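Subject: Re: [aid-logistics] Pipeline figures for the Gorley clothing and bedding line

The totals in the last post don't reconcile with the waybill register, and I think I can see where the gap comes from. I have gone through the register line by line. The relevant part of the earlier message is quoted below, then my reading of it.

> Our sheet shows 1000 household kits dispatched to Gorley
> under the Mkhize grant. The warehouse shows fewer received.
> Before we file the interim report, can someone confirm
> whether the difference is loss in transit or a coding
> problem? The donor portal will only accept one number,
> and we would prefer not to amend it later.

It is a coding problem. The field note I posted to the list archive covers the receiving side, and I am pasting it again for those who joined after it went out.
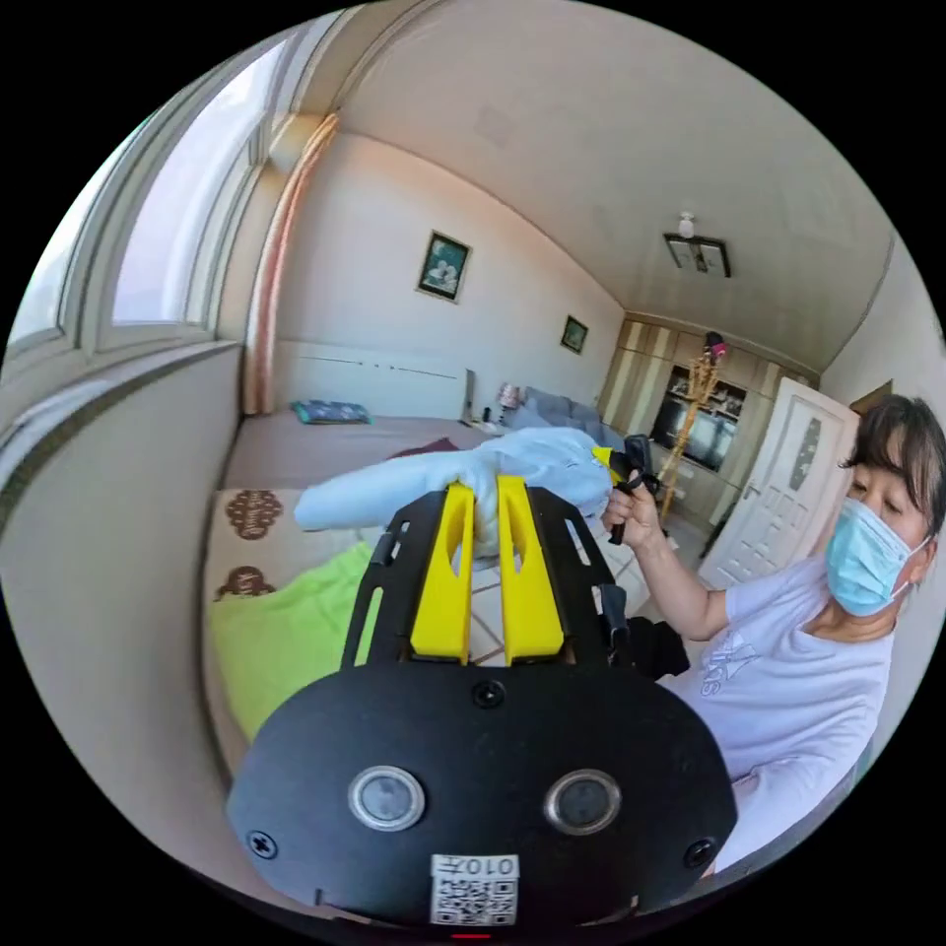
LERSKA, May — The warehouse received kits against the Mkhize grant under two item codes. The first code covers a full household kit: bedding, towels and one clothing bundle. The second covers the clothing bundle alone. The dispatch sheet has a single column called "kits" and adds both codes together. The receiving ledger keeps them apart and reports only the first code as kits.

The difference between the two figures is 100. The register has 100 clothing bundles on the second code, all on waybills countersigned at Lerska. Nothing is missing. The bundles were sent, received and shelved, and they appear in the ledger on a separate page.

End of field note. Three points follow from it.

First, the interim report should use the receiving ledger, with the bundles on their own line. The grant agreement defines a kit by its contents, and a clothing bundle does not meet the definition. Reporting 1000 would overstate full kits even though every item is accounted for.

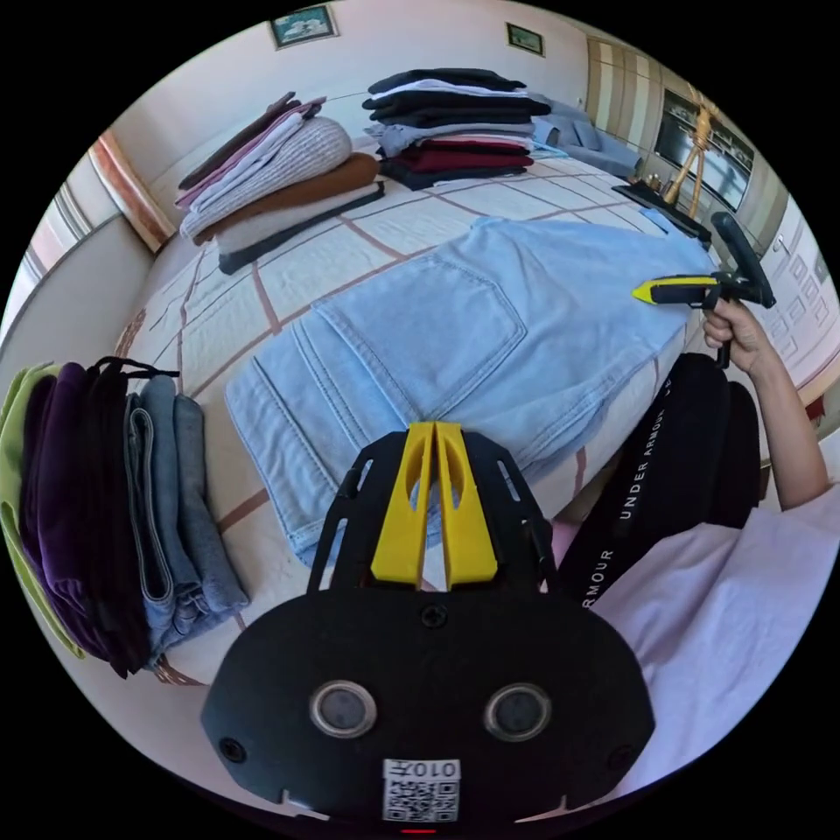

Second, the unit value has to change along with the count. The sheet applies the full kit price to every line, so the bundles are overvalued in the total. The Vovorlow price list has a separate figure for the clothing bundle, and that is the one the auditors will look for. Freight is charged by pallet and is not affected.

Third, 16 of the waybills have no grant code at all. I matched them by truck number and gate time. The match is good enough for our own records, but the finance side will want the codes written in and initialed before the report goes out.

Proposed corrections, in order:

1. Split the "kits" column on the dispatch sheet into full kits and clothing bundles. Keep the old column hidden until the audit closes.
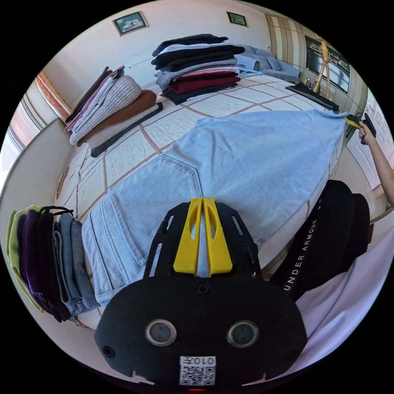
2. Reprice the bundle lines from the Vovorlow list and rerun the total.

3. Add the grant code to the 16 uncoded waybills and rescan them under the same file names.

4. Enter the ledger figure in the donor portal and put the bundle count in the comments box.

The portal does allow a second line if the category is set to "other non-food items." The menu only shows that option after the main line has been saved — save, close the record, then open it again. Entering both lines in one session drops the second without an error message.

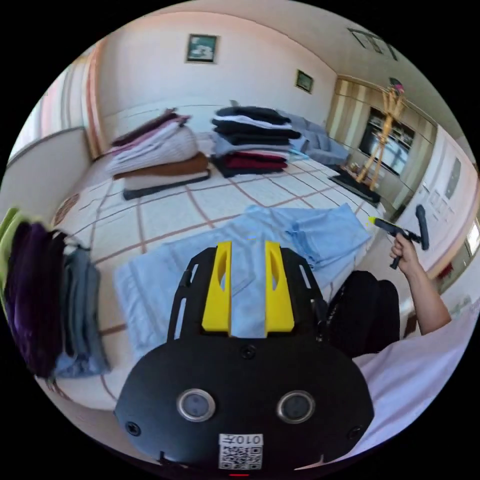

I would also stop using the word "kit" in the subject line of dispatch notices unless the full code applies. The Gorley office has been copying the subject line straight into its distribution plan, and the plan now lists 31 distribution points as receiving full kits. Some of those points are due bundles only. The plan can be fixed from the waybills, but it should be done before the lists are posted at the sites.

I can send the reconciled sheet on request. It is too large for the list.

On the separate question of whether returned items go back on the original grant code: yes, if the return note carries the waybill number. Without it they go to general stock.

--
To unsubscribe, send a blank message to the list address with "unsubscribe" in the subject.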